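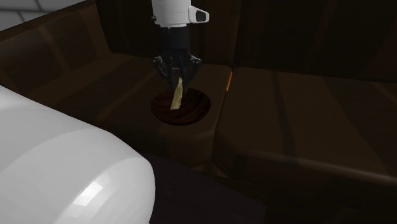 Skarnora today released version 2 of Quinlan, its simulation test bench for comparing two-finger grippers, wrist cameras and arm controllers on household handling tasks. The release replaces the flat grey test table of the first version with furnished rooms, in which objects are placed on soft furniture as well as on hard worktops. In the reference task, a gripper works directly over a round dark wooden plate on a sofa seat, with an irregular pale yellow piece upright between the fingers and the plate. The piece has a rough edge and no parallel faces, so finger placement has a direct effect on the score.

**Scope of the comparison**

The release is accompanied by results from 3,078 simulated trials. These cover 15 combinations of gripper model, camera position and controller, run on identical starting layouts. Each trial is scored on final object position, peak finger force and time to completion. A trial is stopped and marked as failed after 40 seconds.

"Most published gripper comparisons use cubes and cylinders," said Tiina Oksanen, head of test methods at Skarnora. "Those shapes tell a buyer very little about how a finger linkage behaves on an uneven part. We wanted a piece that is tall, narrow and different on each side."

Camera views are stored separately for each trial. The close view is intended for checking finger clearance and the approach angle, and can be replayed next to the joint and force logs.

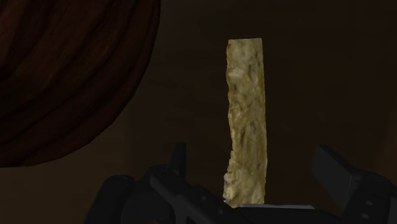 *Close view of the test piece between the two finger assemblies. Neither upper fingertip is touching the piece.*

The controllers supplied with the release are a position controller and a compliance controller. Users may add their own through the Kanda interface, which passes joint commands and camera data at a fixed rate. Friction and finger stiffness can be set for each gripper model.

"The wide view and the close view often lead to different conclusions about the same grasp," said Belmiro Coelho, who leads controller evaluation. "We recommend that both are reviewed before a trial is rejected." 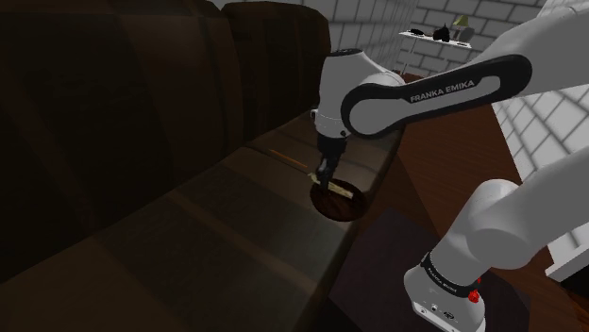

*Wide view of the sofa layout, with the arm reaching in from the right and the gripper lowered to the seat.*

**Availability**

Quinlan version 2 is available to licence holders from today. The trial logs and scoring scripts are included in the download. Layouts made in the first version can be opened but must be rescored. A further set of kitchen layouts is planned for December.

**Press contact:** Aurora Bastos, Skarnora, Holstead office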